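Kastholm kitchen operator to buy two robot arms for table clearing

September 8, 2021

KASTHOLM -- Pruten, the company that runs the staff canteens at the Kastholm business park, will buy two robot arms for clearing and sorting tableware, it said in a statement. A decision on 12 more has been put off until next year's budget.

The company had first planned to order all 14 arms at once. It changed course after bids came in above the amount set aside for the current year, with most of the difference coming from grippers, spare parts and service contracts. The price of the arms themselves was close to what had been expected.

Three suppliers bid for the work. The order went to Lahtinen, which offered a four-year service plan with the arms and agreed to hold its unit price through the end of next September. Pruten did not disclose the price.

Under the contract, Lahtinen will deliver both arms to the canteen in the park's north building. Each comes with one set of gripper fingers and one spare set. Software will be licensed separately from Ginora, with a yearly fee for each arm. Pruten said the license was the hardest part of the budget to plan, as the fee depends on how many kinds of items the arms are set up to handle.

The canteen now uses 20 kinds of plates, bowls, cups and utensils, left over from several rounds of buying. Pruten intends to bring that number down before the arms are installed. Money for replacement tableware has been moved forward from next year and will come out of the same equipment budget.

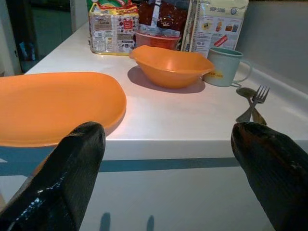
Gripper fingers make up a larger share of the cost than Pruten had allowed for in the spring. The company's first estimate covered only plates and bowls, and cutlery was added to the requirements later. A fork and spoon lying crossed on a white counter, next to a mug with a loop handle, call for a different grip than the wide rim of an orange plastic bowl. Bidders were asked to price one type of finger for all of these, and a second type as an option. Pruten left the option out of the first order.

The two arms are to run during lunch service only. Staffing at the north building will stay the same during that period, Pruten said. Floor mounts and electrical work will be paid for by the business park -- the only part of the project outside the canteen budget.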